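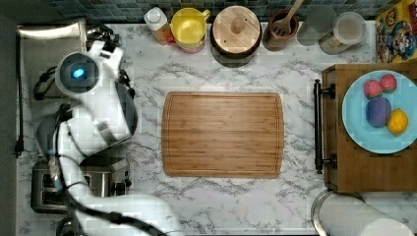
글 Femi Oyewole | 2021년 1월 4일 | 짧은 소설

콜로가 처음으로 고개를 들던 밤에 나는 식은 밥을 숟가락째 떨어뜨렸다.

정말이다. 손목 관절에 전원을 넣고 영점만 맞춰 보려던 참이었는데, 하얀 팔이 스르르 올라오더니 토스터 위에서 딱 멈췄다. 파란 불이 들어왔다. 나는 소리를 질렀고 윗집에서 바닥을 쿵 울렸고, 나는 그 쿵 소리마저 박수로 들었다!

"누나, 이거 봐. 올라왔어. 올라왔다고."

누나는 방문을 열고 나와서 팔을 보고, 나를 보고, 바닥의 밥을 보았다.

"밥은 내려갔네."

그러고는 행주를 던져 주었다. 그래도 방으로 들어가지 않고 식탁 의자를 끌어다 앉았으니, 누나도 조금은 신이 났던 게 틀림없다.

콜로를 짓기 시작한 건 3월이었다. 처음에는 이야무 공방의 긴 작업대에서 했다. 목공하는 사람, 시계 고치는 사람, 스피커 만드는 사람이 한 줄로 앉아 일하는 곳이고, 내 자리는 늘 톱밥이 날아오는 끝자리였다. 어깨 관절을 세 번 뜯었다. 팔꿈치는 셀 수도 없이 뜯었다. 다쿠비크 모터 드라이버가 자꾸 통신을 놓쳐서, 한동안은 잠자리에 누워서도 오류 코드를 외웠다. 그러다 어느 날 접지선 하나를 옮겼더니 모든 관절이 한꺼번에 대답을 했다. 화면에 초록색 글자가 주르륵 내려오는데, 나는 옆자리 시계 아저씨를 와락 끌어안고 말았다. 아저씨는 핀셋에 아주 작은 나사를 물고 있었고, 우리는 그날 오후를 바닥에 엎드려 나사를 찾으며 보냈다.

집으로 옮겨 온 이유는 단순했다. 콜로는 부엌에서 일할 팔이었다. 작업대 위에서 아무리 잘 움직여도 소용없다. 부엌에는 대리석 무늬가 있고, 타일에 번지는 빛이 있고, 부딪히면 큰일 날 유리병이 있다. 나는 그런 것들 사이에서 움직이는 팔을 보고 싶었다.

"그래서 뭘 시킬 건데?" 누나가 물었다.

"딸기 옮기기."

"어디로?"

"접시에서 도마로."

누나는 접시와 도마를 번갈아 보았다. 두 뼘도 안 되는 거리였다.

"내가 하면 1초야."

"알아! 그러니까 굉장한 거지."

나는 이 대목에서 말이 빨라진다. 사람은 딸기가 어디 있는지 보지도 않고 집는다. 그런데 그걸 팔에게 시키려면 딸기가 어디 있는지, 어느 쪽으로 누웠는지, 얼마나 살살 쥐어야 하는지를 하나하나 말로 풀어야 한다. 내가 평생 해 온 일인데 한 번도 말로 해 본 적이 없는 일이다. 팔꿈치를 먼저 내미는지 손목을 먼저 돌리는지, 나는 몰랐다. 그래서 일주일 동안 부엌에서 물건을 집을 때마다 내 팔을 구경했다. 소금을 집으면서 구경하고, 컵을 놓으면서 구경하고. 누나는 내가 어디 아픈 줄 알았다고 한다.

첫 시도에서 콜로는 딸기에서 한참 벗어난 허공을 정성스럽게 집었다. 다물고, 들고, 도마 위로 가서, 조심조심 내려놓았다. 아무것도 없는데 어찌나 조심스럽던지! 나는 그 동작이 좋아서 한 번 더 시켰다. 누나가 말했다.

"투명한 딸기를 옮겼네."

"봤지? 손목 돌아가는 거 봤지?"

"봤어. 근데 저 줄은 저렇게 늘어져도 되는 거야?"

굵은 검은 케이블 얘기였다. 사실 그게 제일 큰 골칫거리였다. 짧게 묶으면 팔이 끝까지 뻗지 못하고, 길게 두면 팔이 돌 때마다 출렁거린다. 800밀리미터짜리로 했다가 바꾸고, 1170밀리미터짜리로 했다가 또 묶는 자리를 바꾸었다. 나는 케이블 정리가 로봇 제작의 절반이라고 믿는다. 나머지 절반은 그 케이블을 다시 푸는 일이다. 이 말을 공방에서 했더니 스피커 만드는 친구가 자기 쪽도 똑같다며 펄쩍 뛰었고, 우리는 케이블 타이를 한 봉지씩 나눠 가졌다.

두 번째 밤에는 조명을 바꿨다. 세 번째 밤에는 속도를 줄였다. 손가락이 접시 테두리에 닿으면 바로 멈추게 하는 부분을 새로 짰는데, 너무 예민하게 잡는 바람에 콜로는 냉장고가 웅 하고 돌기만 해도 얼어붙었다. 겁 많은 고양이 같았다. 값을 조금 풀어 주니 이번엔 접시를 밀었다. 하늘색 접시가 쟁반 위에서 드르륵 돌았고, 레몬이 데굴 움직였고, 나는 비상 정지 버튼을 손바닥으로 내리쳤다. 심장이 어찌나 뛰던지.

"안 깨졌어." 누나가 접시를 제자리로 돌려놓으며 말했다. "다시 해 봐."

다시 해 봐. 누나 입에서 그 말이 나온 게 그때가 처음이었다.
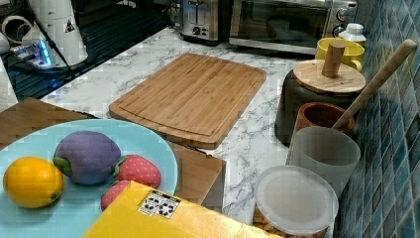
Femi Oyewole

그 뒤로는 둘이서 했다. 나는 노트북 앞에 앉고, 누나는 접시 담당이었다. 콜로가 한 번 움직이고 나면 누나가 과일 자리를 조금씩 바꿔 놓았다. 레몬을 가장자리로 밀고, 보라색 녀석을 옆에 붙이고, 딸기 둘은 일부러 바짝 모아 놓았다. 누나는 이런 일에 재능이 있었다. 내가 생각도 못 한 고약한 배치를 자꾸 찾아냈다.

"이건 못 집겠지." 누나가 말했다.

콜로는 정말로 못 집었다. 딸기 둘 사이로 손가락을 넣으려다가 둘 다 옆으로 밀어 버렸다. 누나가 의자에서 일어나 만세를 불렀다.

"누나는 대체 누구 편이야?"

"접시 편."

나는 기록장에 '붙어 있는 딸기, 실패'라고 적었다. 그 아래에 누나가 자기 글씨로 '매우 훌륭한 배치'라고 덧붙였다. 그 기록장에는 지금도 커피 자국과 누나의 심사평이 가득하다. '손목이 거만함.' '방금 것은 조금 아름다웠음.' '레몬에게 사과할 것.' 나중에 프로그램을 고칠 때 내가 쓴 숫자보다 누나의 심사평이 더 쓸모 있었던 적이 한두 번이 아니다. 손목이 거만하다는 말은 정확했다! 접근할 때 손목을 너무 치켜들고 있었던 것이다. 각도를 낮추자 손가락이 딸기 옆구리로 훨씬 얌전하게 들어갔다.

도마도 한몫했다. 처음에 나는 도마 한가운데만 목표로 잡았는데, 누나가 가장자리의 홈을 손톱으로 톡톡 두드렸다.

"여기 걸리면 어떻게 돼?"

"안 걸리게 해야지."

"걸리면?"

나는 대답을 못 했고, 그래서 그날은 딸기를 내려놓는 높이만 가지고 밤을 새웠다. 높으면 떨어뜨리는 게 되고, 낮으면 도마에 대고 누르는 게 된다. 그 사이 어딘가에 '놓는다'가 있다. 대나무 결을 따라 하얀 손이 내려가는 걸 보고 또 보는데 전혀 지루하지 않았다. 어머니가 전화를 걸어 밥은 먹었느냐고 물었을 때 나는 "지금 놓는 중이에요" 하고 대답했다. 어머니는 전화를 끊지 않고 기다려 주셨다. 무엇을 놓는지는 묻지도 않으셨다.

새벽에 창밖이 파래질 무렵, 누나가 마지막 배치라면서 딸기를 하나만 살짝 떼어 놓았다. 잎이 콜로 쪽을 향하게. 봐주는 거였다.

"이건 쉬운 문제잖아." 내가 말했다.

"얘도 하나는 맞혀야 잠을 자지."

나는 엔터를 눌렀다. 어깨가 돌고, 팔꿈치가 펴지고, 케이블이 한 번 출렁하고 가라앉았다. 손목은 거만하지 않았다. 손가락이 벌어진 채로 내려가 딸기 양옆에 섰다. 우리는 둘 다 숨을 참고 있었고, 나는 누나가 내 소매를 잡고 있다는 걸 한참 뒤에야 알았다.

다물었다.

들었다.

딸기가 접시 위에 떠 있었다. 이번엔 투명하지 않은 딸기가! 나는 소리를 지르려고 입을 벌렸는데 누나가 행주로 내 입을 막았다. 윗집이 자고 있었다. 그래서 우리는 부엌 한가운데서 소리 없이 뛰었다. 양말 바람으로, 입을 있는 대로 벌리고, 타일 벽에 그림자를 휘저으면서. 뛰는 바람에 조리대가 흔들렸는지 콜로가 도마 위에서 멈칫했다. 파란 불빛 아래 딸기를 문 채로, 가만히, 우리가 다 뛸 때까지 기다리는 것처럼.

"놓으라고 해." 누나가 속삭였다.

"잠깐만. 조금만 더 보고."

누나는 의자를 당겨 내 옆에 앉았고, 기록장을 펴서 연필에 침을 묻혔다.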